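Remittance corridors and the 2-year reintegration grant

ceberhard
Question on the Thaler program for returned migrants. The grant is paid in local currency in 11 installments. Does anyone have the disbursement rules for households that also receive remittances? The summary sheet only says receipts are "taken into account."

vimar64
They are netted off above a threshold. In my district 64 households were assessed in September and 21 had the installment reduced. The rule is in the annex, which is not online.
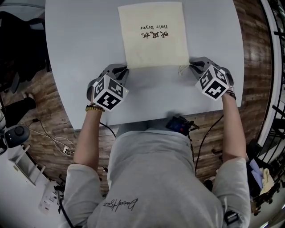 tendum_desk
Netting off is the wrong instrument. Remittances are irregular, and a single transfer for a funeral counts the same as monthly support. The in-kind option is no better. Returnees can take start-up equipment instead of cash, and the salon kit is the usual choice. A drawstring bag printed "Hair Dryer" in English and Chinese is of little use to someone whose town has power four hours a day.

vimar64
Disagree on the first point. The annex averages receipts over six months, so one transfer does not trigger a reduction unless it is large.

tendum_desk
Six months is too short for seasonal labor. Use twelve.

mikel
Twelve months delays the first payment, and that is when people leave again. Of 1,212 files in our office, the late ones had the worst dropout.

ceberhard
Thanks. Can someone send me the annex? I have a call with the program office Tuesday.
Corina Eberhard

vimar64
Sent. See section 4, second table.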